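Ticket: fold policy success rate drops after layer-count change
Project: Stomeck (bimanual cloth handling)
Component: wrist camera input, policy training
Status: Resolved, follow-up open
Priority: Medium

Reported

The fold policy trained on the October data scores well below the previous one on printed fabric. Plain fabric is unchanged. Both policies were trained on the same 326 demonstrations. The only intended difference is the new auxiliary output, which predicts how many layers of cloth are between the fingers before they close.

On the Brandes test set the old policy closed on the right number of layers in 14 of 18 trials. The new one did it in 9 of 18. The typical failure is that one arm picks up only the top layer of a fold and the other arm keeps going as if both layers were held.

Steps to reproduce

Load the checkpoint from step 2000 on the Vurnitz bench machine. Use the floral strips, tray at the back of the table, default lighting. Run the fold task from the half-folded start position. The failure shows up within the first few trials.

Log

Entry 1. Checked calibration on both arms first. Wrist camera offsets match the values in the config file. Finger closing force is the same as in the old runs. Ruled out hardware for now.

Entry 2. Swapped the old checkpoint back in on the same bench with the same fabric. It behaves as it did before. The problem is in the new training run or in how its input is prepared.

Entry 3. Looked at the layer predictions frame by frame. On plain cloth they are steady. On the printed strips they flip between one and two while the fingers are still approaching, even when the cloth isn't moving. The flips line up with printed flowers passing close to the fold line.

Entry 4. Tried the obvious thing and averaged the prediction over the last few frames. The flicker went away but the result got no better. The average settles on the wrong value about as easily as the right one, so I took the filter out again.

Entry 5. Went back to the labels. The layer count was annotated from the wrist views, and the annotation guide says to mark two layers wherever a second edge can be seen inside the fold. On a dark print that edge is a thin line at best, and it is easy to lose next to the pattern. Relabeled a small batch without looking at the original labels. Most disagreements were on floral fabric, close to the loop.
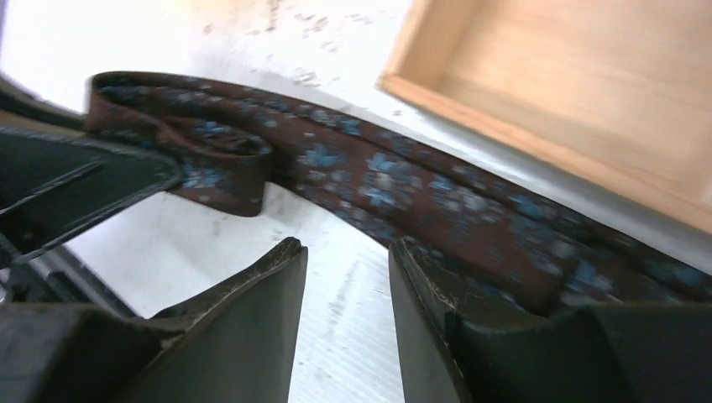 Entry 6. Found a second cause. The Brotwood preprocessing step was updated between the two runs, and its default color augmentation is now much stronger. It shifts brightness and contrast separately for each frame. With plain cloth the shadow inside a fold survives this. With brown cloth the shadow and the fabric end up at nearly the same value, and the network is left with the print to go on.

Entry 7. Retrained with the old augmentation settings and the original labels. 12 of 18 on the Brandes set. Better, still below the old policy.

Entry 8. Retrained again with the old augmentation and corrected labels on the floral demonstrations. 16 of 18. Both remaining failures were early closes by the left arm, with the layer count predicted correctly — a timing problem, and a separate one. Repeated the plain fabric trials to be safe and saw no change there.

Resolution

Augmentation settings are now written out in the Stomeck training config and no longer taken from the Brotwood defaults. The annotation guide has been changed: if the inner edge can't be followed for the full width of the fingers, the annotator steps back through the episode to the point where the fold was made and labels from there. Frames that are still unclear get an "unknown" label and are left out of the auxiliary loss.

The earlier result in the internal report, that layer prediction hurts performance on patterned cloth, should not be cited. The comparison mixed three changes — the auxiliary output, the augmentation and the label noise. With the last two corrected, the auxiliary output helps by two trials, and 18 trials is too few to say much about a gap that size.

Still open

Run a larger comparison on the Vurnitz bench with several seeds for each policy.

Move the early-close failures to their own ticket and attach both episodes.

Check whether the striped fabric labels have the same problem. They were annotated with the old guide.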